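The Inventory of the Upper Bedroom

The agreement with Gimlow ran to 3 pages. It covered the house on the hill at Pakotden, the contents of the house, and the order in which the contents were to be packed. Clause two stated that clothing was to be folded before it was boxed. It did not state how.

I started upstairs. The bedroom had a carved headboard, a long chest of drawers in a honey-brown wood, and a bed large enough to use as a table. I left the quilt on. A striped quilt is useful for folding because the bands give you an edge to line up against, although on this one they ran diagonally and had to be corrected for.

The knitwear was pink. My aunt had bought pale pink knitwear for most of her life, from the same shop in Vuvness, and had kept the receipts in a tin. The most recent was dated July 21, 2022. The sweater on it had cost more than the train fare to go and get it.

I laid the first one flat and brought a sleeve in.

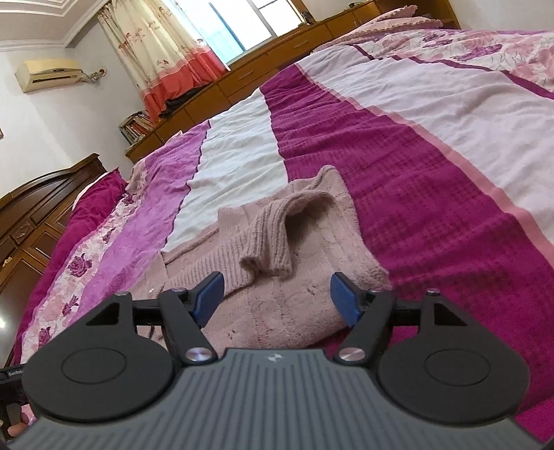
How do you fold a ribbed sweater so that it keeps its shape?

Lay it face down, bring each sleeve straight across the back, fold the sides in to the width of the box, and then fold the hem up to the collar in two moves, with the ribs running the long way.

That was the text on a card inside the top drawer, in my aunt's handwriting. She had written the question as well as the answer. There was a card in every drawer. The one for gloves was longer.

I followed the method. It assumed a box 200 millimeters deep, and the Gimlow boxes were deeper, so each stack had to be finished with tissue. I wrote this on the sheet under Remarks. The sheet had been printed with one line for remarks – I used the back.

By noon the second drawer was empty and I had found the lodger's key. It was on a brown label marked Yusuf. He had rented the small room one December and stayed until the pipes were fixed. He had left a scarf, also pale pink, which was either his or a gift he had declined. I listed it under Unassigned.

The afternoon went to the remaining tops. Some were fine-ribbed and slid when stacked. Some were chunky and held wherever they were put. The card did not distinguish between them, so I alternated, one smooth and one thick, and the stacks stood up.

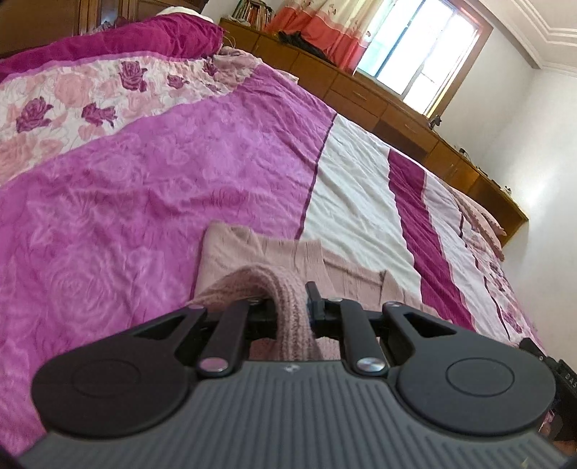 The Inventory of the Upper Bedroom
By the Pakotden correspondent
Fiction | 273 words remain in the drawer

The last line is hers too. She had counted the words on the glove card and written the total at the bottom, then crossed out what she considered unnecessary. I read what was left and folded the gloves.

At five I closed the box, wrote its contents on two sides, and moved it to the landing. The quilt was the only item still on the bed. It had no card. I folded it in half along the magenta band, found that the corners did not meet, and opened it out again.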